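Pivmont is hiring a project architect for the conversion of a former dairy into a production building, tasting room and offices for Grornum, a cheese and cultured butter company. This is a full-time position based in our studio, with regular time on site.

Posted March 21, 2019

## About the project

Grornum has made cheese in rented space for most of its life. It has now bought the old creamery at the end of the rail spur, along with the ice house next to it, and asked us to turn the two into one working site. The creamery is brick, two stories, with a sawtooth roof over the rear half. The ice house has very thick walls, almost no windows and a floor that drops toward a drain at the north end. The two buildings don't line up at any level.

Schematic design is finished and the client has signed off on it. Design development starts as soon as this position is filled. Construction documents are due in November, and we expect to be on site for a good part of the following year.

The main parts of the work are:

- aging rooms in the ice house, held at different temperatures and humidity levels
- a make room under the sawtooth roof, with washable walls and new floor drains
- a tasting room and shop at the street end of the creamery
- offices and a test kitchen on the second floor
- a glazed link between the buildings, with a ramp and a lift to deal with the change in level
- a loading yard that has to work for trucks in the morning and visitors in the afternoon

The tasting room will hold 445 square feet of counter and seating area, plus a small covered terrace. It is a small share of the total, but it is the part the public will see, and the client cares about it a great deal.

## What you will do

You will run the project day to day under Tullio Ruggiero, the principal in charge. You will coordinate the structural, mechanical and refrigeration engineers, keep the drawing set in order and write the meeting notes. You will go to the client meetings, which are held every 2 weeks at the creamery, and after the first few you will lead them.

A lot of the early work is measuring. The existing drawings are incomplete and in places wrong, and the second floor has been altered several times. Expect to spend your first weeks opening up ceilings and checking levels with our technician, Halima Swai, who has already surveyed the ice house.

During construction you will review submittals, answer questions from the contractor and visit the site at least once a week. You will also handle the finishes package with Saadet Çetinkaya, who leads our interiors work. Samples and mock-ups are made in our own workshop, and we ask everyone on a project to spend time there.
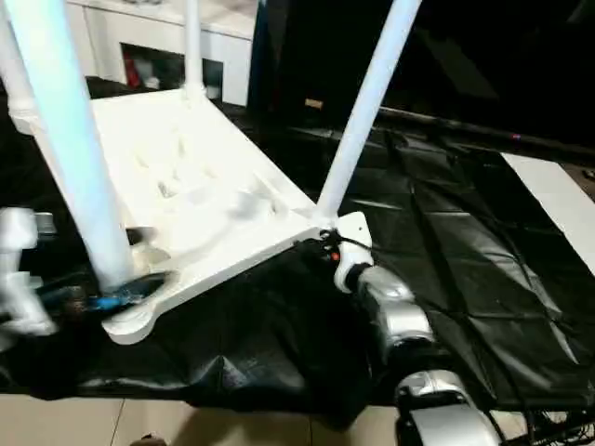

The position is not tied to this one building. Once the Grornum work is under construction you will take on a second project, most likely at an earlier stage. We have two on the books that could suit, a bakery and a small printing plant, and we will talk with you about which one makes sense.

## What we are looking for

You should have:

- a professional degree in architecture
- a license, or all but the last of your exams passed
- at least 6 years of experience in practice
- experience taking at least one building from design development through to completion
- experience with existing masonry buildings
- a driver's license, as the site is not on a bus route

It would help if you have worked on food production space or cold storage, but we don't require it. The refrigeration engineer is very good and will explain things. If you have worked on labs, commercial kitchens or hospitals, much of that knowledge carries over – mention it in your letter.

We draw in Revit and do our early studies by hand and with card models. You don't need to be a strong sketcher. You do need to be able to explain a detail to a mason who is standing in front of you.

## About the studio

We work mostly on industrial and agricultural buildings, old and new. Recent projects include a seed store for Pliline and the repair of the timber sheds at Kiss, where we kept the original trusses and put a new floor under them. The studio is on the ground floor of a former sheet metal shop, with the workshop behind it.

We keep regular hours. Overtime before a deadline happens a few times a year and is given back as time off. Reviews are held every year, and pay is discussed at the same meeting.

## Pay and benefits

Salary depends on experience and will be discussed at the first interview. We offer health and dental insurance, a retirement plan with a company match, paid parental leave and paid license renewal. Each employee also has $1000 a year to spend on courses, conferences or books. Mileage to and from the site is paid.

We can help with moving costs if you live outside the area. We are not able to sponsor a visa for this position.

## How to apply

Send us the following by mail or through the form on our website:

1. A letter of one page or less. Tell us what you did on a building that is now finished, and what you would draw differently.
2. A résumé.
3. Work samples, ten pages at most. Include at least two pages from a construction set, and say which parts are yours.

Please don't send a full portfolio at this stage. If we invite you in, you can bring whatever you like.

Applications are read as they come in, and the position stays open until it is filled. First interviews are held at the studio with Tullio Ruggiero and Jayanthi Warrier, our office manager. Second interviews take place at the creamery and include a walk through both buildings – wear shoes with a solid sole. Neema Kashindye, who runs production at Grornum, will join for part of that visit.

Questions about the position or the benefits can go to Jayanthi Warrier at the studio. She can also arrange a phone call with someone on the project team before you apply.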